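線遠近法

線遠近法(せんえんきんほう)は、奥行きのある空間を平らな面の上に描き表すための図法である。透視図法、透視投影とも呼ばれ、英語ではlinear perspectiveという。視点を一つに定め、そこから対象の各点へ引いた直線が画面を横切る位置を記録する。原理を言葉にするとわずか一文で済んでしまうのに、そこから導かれる性質は驚くほど豊かで、絵画、建築、舞台美術、測量、写真、コンピュータグラフィックスにまで及んでいる。紙と定規だけで部屋の奥行きがすっと立ち上がってくる瞬間の楽しさは、何度描いても薄れない!

日本語で単に「遠近法」という場合、遠くのものを淡く青く描く空気遠近法や、近いものを遠いものに重ねる重畳遠近法まで含むことがある。本項目では線によるもの、つまり幾何学に基づく図法を中心に扱う。

基本用語

視点(してん) 見る人の目の位置。線遠近法では目を一つの点とみなす。

画面(がめん) 視点と対象のあいだに立てた、仮想の透明な平面。窓ガラスにたとえられることが多い。

視線(しせん) 視点と対象の点を結ぶ直線。束ねたものを視円錐、または視角錐という。

地平線・水平線(ちへいせん・すいへいせん) 視点と同じ高さを通る画面上の水平な線。図学では「目の高さ」と呼んだほうが誤解が少ない。しゃがめば下がり、脚立に上れば上がる。海辺で試すと本当に水平線が自分についてくるので、ぜひ一度やってみてほしい。

消失点(しょうしつてん) 互いに平行で、かつ画面に平行でない直線の像が集まっていく点。消点ともいう。

距離点(きょりてん) 画面に垂直な奥行き方向に対し、45度をなす水平線の消失点。視点から画面までの距離が、そのまま主消失点から距離点までの間隔となって現れる。

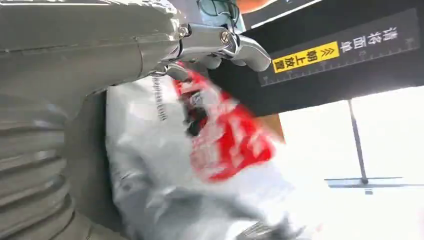 これらの用語のうち、初学者がもっとも戸惑うのは消失点である。消失点は現実の空間のどこかにある場所を指す言葉と思われがちだが、画面の上の点であり、対象の側に対応する有限の点をもたない。ある方向の消失点を求めるには、視点からその方向に平行な直線を引き、画面と交わるところを取ればよい。この作図に慣れてしまえば、斜めの屋根も、階段の手すりも、傾いて置かれた本の縁も、まったく同じ手順で片づく。画面に平行な方向だけは交点が得られず、消失点をもたない。一点透視図で正面の壁の縦線と横線が平行のまま残るのは、このためである。

歴史

奥行きを描こうとする工夫は古代からあった。古代ギリシアでは舞台の背景を描く技法が発達し、幾何光学の書物では、見かけの大きさが視角によって論じられている。ポンペイなどに残る壁画にも、柱廊の線が奥へ向かって収束する例がある。もっとも、収束の先は一つの点にまとまらず、縦の中心軸に沿って魚の骨のように分かれていることが多い。この不揃いさがまた魅力的で、壁の前に立つと、描き手が場所ごとに目を動かしながら線を決めていった様子を想像したくなる。

中世の西ヨーロッパやビザンティンの絵画では、人物の大きさはしばしば重要さに応じて決められ、台や椅子は奥に向かって広がるように描かれた。後者は逆遠近法と呼ばれる。稚拙さの表れと説明された時期もあるが、現在では、机の上にあるものをよく見せるための、目的にかなった描き方と考えられることが多い。

13世紀末から14世紀にかけて、イタリアの画家たちは建物の内部を箱のように描き、天井の梁や床の線を一つの領域に集めはじめた。そして15世紀前半のフィレンツェで、一人の建築家が鏡と小さな穴のあいた板絵を用いた実験を行ったと伝えられる。板絵の裏側から穴をのぞき、手前に掲げた鏡に映る絵と実際の建物とを見比べるという仕掛けで、板絵そのものは失われている。続いて絵画論の著作が現れ、床の格子を正しく縮めて描く手順が文章で示された。理論が本になったことの意味は大きい。工房の秘伝が、離れた都市でも学べる知識に変わったのである。

16世紀にはアルプスの北でも専門の書物が出版され、糸と枠を使ってリュートを写し取る装置の木版画は、いまも教科書の定番になっている。17世紀には射影幾何学の先駆となる研究が生まれ、平行線が「無限遠の点」で交わるとみなす考え方が数学の側でも育った。画家の道具箱から出てきた問いが純粋な数学の一分野につながっていくこの流れは、科学史のなかでも屈指の胸躍る場面といってよい。

日本では、江戸時代に西洋や中国の版画を通じて透視図法が伝わり、18世紀には「浮絵」と呼ばれる版画が流行した。芝居小屋や座敷の内部を描いたものが多く、床や天井の線は勢いよく奥へ集まるのに、庭や屋外の部分は従来どおりの平行な描き方で処理されていたりする。のぞきからくりに用いる眼鏡絵も作られた。

種類

一点透視 直方体の一面が画面に平行な場合。奥行き方向の線だけが一つの消失点に集まる。廊下、並木道、室内に向く。

二点透視 縦の線だけが画面に平行な場合。水平な二方向がそれぞれ消失点をもつ。街角の建物を描くときの基本形である。

三点透視 どの方向も画面に平行でない場合。高層建築の見上げや見下ろしに用いられる。

この分類は、図法が三種類あるという意味に受け取られやすい。しかし投影の原理は共通で、対象と画面の向きの関係が違うだけである。一枚の絵のなかに向きの異なる箱をいくつも置けば、消失点は箱の向きの分だけ増えていく。二点透視の部屋に、少し斜めに椅子を置いてみるとよい。椅子は椅子で、同じ目の高さの線上に自分の消失点をもつ。
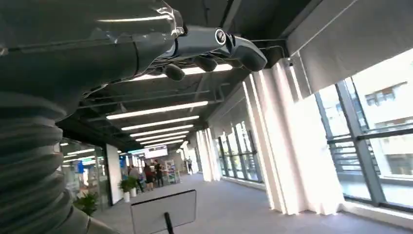
奥行き方向の縮み方には、はっきりした規則がある。画面に平行な線分の像の長さは、視点を通る奥行き方向の距離に反比例する。距離が2倍になれば半分、3倍になれば3分の1である。縮み方は手前で急、奥で緩やかになり、等間隔に並んだものの間隔も、この規則に従って詰まっていく。梁やダクトがむき出しになった暗い天井に、直管の蛍光灯が平行に並んでいる図は、その格好の教材になる。明るい線が奥のものほど短く見え、目で追うだけで天井の深さが伝わってくるからだ。駅の地下通路でも図書館の閲覧室でも同じことが観察できるので、待ち時間が長いときほど天井を見上げる価値がある。なお、手描きの図で間隔を一定の割合、たとえば毎回8割ずつ縮めていくと、一見それらしくても正しい透視図にはならず、床が途中で曲がったような印象になる。

等間隔の分割

床のタイルや柱の列を正しい間隔で描くには、対角線を使う方法がもっとも手軽である。まず手前の一枚分の四角形を透視図として描き、対角線を引く。その対角線を延長すると地平線上の一点に達する。正方形のタイルを一点透視で描いていれば、これが距離点である。奥へ向かう線と対角線との交点から水平線を引いていけば、間隔が自然に決まる。

長方形を二等分する場合も、対角線の交点が透視図上の中心を与える。物差しで測った中央とはずれており、このずれを初めて自分の手で確かめたときの「おお」という感覚が、透視図の入口としてとてもよい。扉の中心、窓の桟、切妻屋根の頂点など、応用はいくらでもある。

視距離と歪み

視点から画面までの距離を短くとると、遠近感は強くなり、画面の端に近いものは引き伸ばされて見える。球の像が楕円になる現象はよく知られている。計算としては誤りがなく、定められた視点に片目を置いて眺めれば、楕円はふたたび球の見え方に一致する。それでも鑑賞者はたいてい絵の正面の一点に立ち続けてはくれないため、画家は昔から、端に置いた球や人物の頭を正面形に近づけて描くことが多かった。

原理どおりの図と、自然に見える図とのあいだには、こうした交渉の余地がある。視円錐の開きを60度程度までに抑えるという実技上の目安も、その交渉から生まれた経験則の一つである。

アナモルフォーシス

極端に斜めの視点を想定した透視図を、アナモルフォーシス(歪像画)という。正面からは意味のわからない染みのような形が、絵の横に回り込んだ途端に、髑髏や人の顔となって起き上がる。円筒鏡や円錐鏡を置いて見る形式もあり、17世紀以降のヨーロッパで盛んに作られた。現代では路面の立体画や、競技場の芝に描かれる表示にも同じ考え方が使われている。
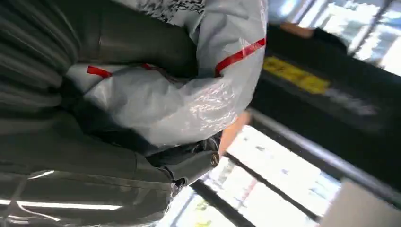 編集担当:プリサウ造形資料館 図学・透視図研究班

舞台と建築における応用

舞台美術では、奥へ行くほど床を高くし、両袖の書割を低く狭くして、浅い舞台を深い街路に見せる手法が発達した。強制遠近法と呼ばれるもので、俳優が奥へ歩きすぎると背景の家より大きくなってしまう。16世紀の北イタリアの劇場には、木と漆喰で組まれた街路の常設背景がいまも残っている。

建築でも、列柱の間隔と高さを奥へ向かって減らし、短い通路を長い回廊に見せた例がローマにある。天井画では、実際の壁の上に架空の柱やアーチを描き継ぎ、さらにその上に空を開いてみせる技法が17世紀に頂点を迎えた。床にはしばしば立ち位置を示す印が埋め込まれており、そこに立つとすべてがぴたりと合い、数歩ずれると柱が倒れかかってくる。ぜひ両方を味わいたい。

透視図の教具

透視図を体験するための道具には、透明板に直接なぞる写生窓、糸を張った枠、カメラ・ルシダなどがある。当館が所蔵するロンバルディ(Lombardi)型写生枠は、縦横12本ずつの糸を張った木枠に、高さを変えられるのぞき穴を組み合わせたもので、糸の升目を同じ升目の紙に写していけば、定規をほとんど使わずに室内の透視図が仕上がる。目をのぞき穴から離さないことが唯一のこつで、首が疲れてくるとたちまち線が食い違う。

もう一つ、アタック(Atach)教材棚と呼ばれる引き出しには、学校の図学の授業で使われた作図例が約2,208枚収められている。らせん階段、開きかけの扉、水面に映る橋など題材は幅広い。なかでもブルクド(Burkudo)の連作は、同じ一つの部屋を視点の高さだけ変えて描いた7枚組で、床すれすれの目から天井近くの目まで順にめくっていくと、地平線の上下だけでこれほど部屋の印象が変わるのかと、めくる手が止まらなくなる。鉛筆の補助線が残っているところも見どころである。

ほかの図法との関係

軸測投影や斜投影は、視点を無限遠に置いた平行投影の仲間であり、消失点をもたない。寸法を読み取りやすく、機械図面や家具の組立図、古い絵巻の屋台描写などに見られる。絵巻の吹抜屋台は、屋根を取り払って斜め上から室内を見せる大胆な描法で、横へ横へと進む物語にはこちらのほうがずっと相性がよい。一点透視の部屋を何十も巻物に並べれば、消失点が変わるたびに目が引き戻されてしまう。

写真は、理想的なレンズであれば線遠近法と同じ投影になる。カメラを上に向けて建物を撮ると縦線が上方に収束するが、これは三点透視そのものである。撮像面を鉛直に保ち、レンズだけを上へずらせば縦線は平行のまま残り、二点透視に戻る。魚眼レンズの像は曲線遠近法に近く、直線が弧になって写る。

関連項目

空気遠近法
逆遠近法
浮絵
射影幾何学
軸測投影
カメラ・オブスクラ
だまし絵

お問い合わせ:プリサウ造形資料館 図学・透視図研究班 | © プリサウ造形資料館 | ページの先頭へ戻る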